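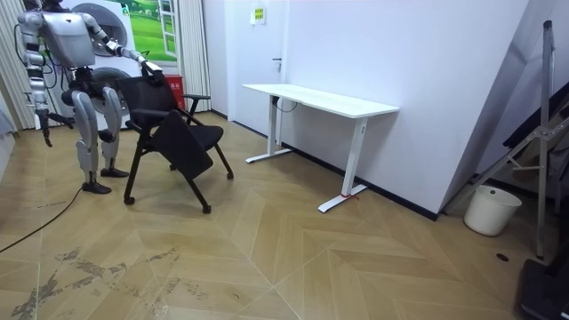 Office chair sinks slowly over the day, replace cylinder or whole base?

Asked by skandcombe_desk
7 votes, viewed 1463 times

I have a mesh-back task chair, eight years old. Starting in January it drops a little while I sit in it. By lunch on most days I've lost almost 20 mm of seat height. The lever still raises it normally and it doesn't sink when empty. Tilt lock and casters are fine. Is the gas cylinder the only part that can cause this, and are they interchangeable between makers?

Answer 1 (accepted)
Abundio Becerra

Slow sinking under load is a worn piston seal. The cylinder is a sealed unit, so replace it. Don't try to open it; it is charged with nitrogen under pressure.

Most chairs use the same tapers top and bottom, but check three measurements before you order: outer diameter of the wide tube (50 mm is usual), the stroke, and overall length when extended.

To remove it, turn the chair upside down and hit the narrow end through the hub of the base with a rubber mallet. The seat plate end is tighter. Use a pipe wrench on the tube and turn -- penetrating oil overnight helps. Fit the new one dry. No grease on the tapers.

Before all that, check that the lever isn't holding the valve button partly down. If there's no free play, bend the lever tab up slightly.

Answer 2
endine_r

Hose clamp around the piston under the plastic cover. Fixed height forever but it cost me almost nothing.

Answer 3
fakeck

Same problem, bought a new chair. The old one is in the garage if anyone wants the casters.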